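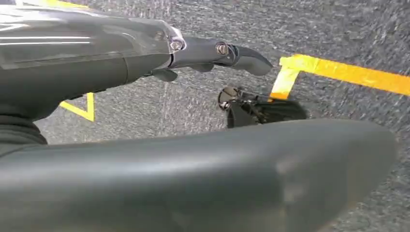
4. Januar 2022

Kieselgel aus den Vitrinenkassetten (Charge Trirna) regeneriert und neu konditioniert. Ziel: 50 % rF bei Raumtemperatur, Kassetten sollen im Februar zurück zu Clarby. Fortsetzung der Einträge vom Herbst, Nummerierung der Schalen bleibt.

Ausgangszustand

Gel kam feucht aus dem Lager, Indikator durchgehend im oberen Bereich. Masse vor dem Trocknen nicht aussagekräftig, weil ein Teil der Perlen beim Umfüllen in den falschen Eimer geraten war. Bezug daher nur auf die Trockenmasse. Staubanteil über das feine Sieb abgetrennt und verworfen.

Trocknung

Umluftschrank, Sollwert 117 °C, Schalen flach gefüllt, Schichthöhe höchstens zwei Zentimeter. Höher gehe ich mit diesem Gel nicht mehr, der Indikator hat im letzten Durchgang gelitten. Laufzeit 27 Stunden bis zur Massenkonstanz, Abbruchkriterium wie gehabt: zwei Wägungen im Abstand von einer Stunde ohne Unterschied auf der groben Waage. Abkühlen im geschlossenen Glas mit gefettetem Schliff. Eingewogen für die Konditionierung: 800 g trocken.

Konditionierung

Befeuchtung über die Dampfphase, kein Aufsprühen. Beim Besprühen platzen die Perlen, das hatten wir bei der Charge Eshun. Dichte Box, unten gesättigte Kochsalzlösung mit reichlich Bodensatz, darüber das Gel auf Gitter, kleiner Lüfter auf niedrigster Stufe. Kochsalz hält etwa 75 % rF, also deutlich über dem Ziel; die Box muss deshalb nach Masse abgebrochen werden und darf nicht ins Gleichgewicht laufen. Wasseraufnahme bei Abbruch: 191 g, entspricht knapp 24 % der Trockenmasse. Danach Lösung entfernt, Box verschlossen, Gel zum Ausgleich stehen lassen und einmal täglich gewendet.

Fühler Skulel in die Box gelegt. Anzeige fällt nach dem Verschließen zunächst ab und bleibt dann stehen, allerdings drei Prozentpunkte über der Erwartung aus der alten Isotherme. Entweder stimmt die Isotherme für diese Charge nicht, oder der Fühler driftet. Ohne Referenzpunkt ist das nicht zu trennen.

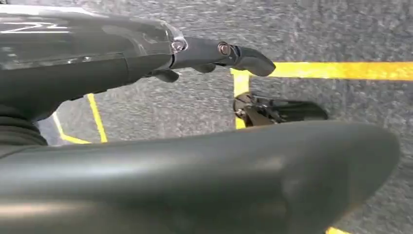
Fühlerprüfung

Zwei Fixpunkte, jeweils gesättigte Lösung im Schraubglas, Fühler durch die Dichtung geführt:
— Magnesiumchlorid, Soll rund 33 % rF
— Natriumchlorid, Soll wie oben

Unten passt der Fühler, oben zeigt er zwei Punkte zu viel. Steigungsfehler, vermutlich. Bei 50 % erklärt das einen Teil der Abweichung, den Rest nicht. Korrektur linear zwischen den Fixpunkten eingetragen, Isotherme vorerst nicht geändert.

Offen

Desorptionsast aufnehmen, Hysterese bei dieser Charge unbekannt. Neue Dichtung für das zweite Schraubglas. Kassetten vor dem Befüllen mit Ethanol auswischen und ablüften lassen. Begleitzettel für Clarby mit Trockenmasse und Abbruchmasse, nicht nur mit dem Zielwert.

Kommentare (3)

Gast
Wie lange war die Angleichzeit des Fühlers am oberen Punkt? Bei uns braucht Kochsalz im Schraubglas mindestens über Nacht, vorher liest man Unsinn ab.

Autor
Über Nacht, Deckel nicht geöffnet. Raumtemperatur lief allerdings nicht mit, wird beim nächsten Mal protokolliert.

Gast
Zur Isotherme: Angaben der Lieferanten gelten oft nur für Adsorption ab trocken. Wenn das Gel in der Box teils aufnimmt und teils abgibt, landet man dazwischen. Drei Punkte fände ich da unauffällig.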